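Dishes still a slow job for machines, Prillville trial finds
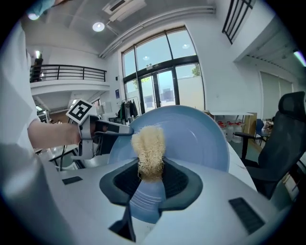 Pirmin Schwaiger would not let one near his own kitchen yet. A plate that comes out of the rack with egg on it has to be washed again, he said, and then a person has done the job anyway.

The remark came at an open afternoon held in Prillville in May by Ondlow, a small firm that is trying to teach machines ordinary chores. Washing up is the first on its list. Wiping tables and folding towels are next, and stocking shelves for shops is planned after that.

Ondlow's method starts with people. They do the chore by hand while holding grippers like the ones a machine would use, and the recordings are used to train the software. The firm says it has 951 usable recordings of plates being scrubbed with a loofah or a cloth. It threw out another 200, mostly for dropped sponges and plates turned the wrong way.

The software, called Zurnano, was then tried on a two-armed machine. In the latest round it was given 900 plates. Ondlow did not give out a full score, but it did say that flat plates went better than deep ones and that the rim was the part most often missed. Glasses were left out of the trial. So were knives.

Speed is the other problem. At its best the machine took 9 minutes to scrub and rack a single dinner plate, and it stopped more than once to get a new hold on the sponge. Soft things are hard for grippers – a loofah gives when it is squeezed, and the amount it gives changes once it is soaked. The plate is slippery and has to be held at an angle the whole time.

Gasser, a catering supplier that has been following the work, said it had no plans to order. Its dish rooms already run conveyor washers, and the jobs it finds hard to fill are scraping, sorting and stacking. The company said it would look again if the machine could clear a tray of mixed dishes without help.

Schwaiger asked at the open afternoon whether the machine could tell a clean plate from a dirty one. For now it can't. It follows the strokes it has learned and then stops, and a member of staff checks the result. Ondlow said a check for leftover food is being worked on, but gave no date.

The firm plans to move on to bowls and pans before the end of the year. Table wiping will be tried in a lunchroom in Prillville first – after closing, with the chairs already up.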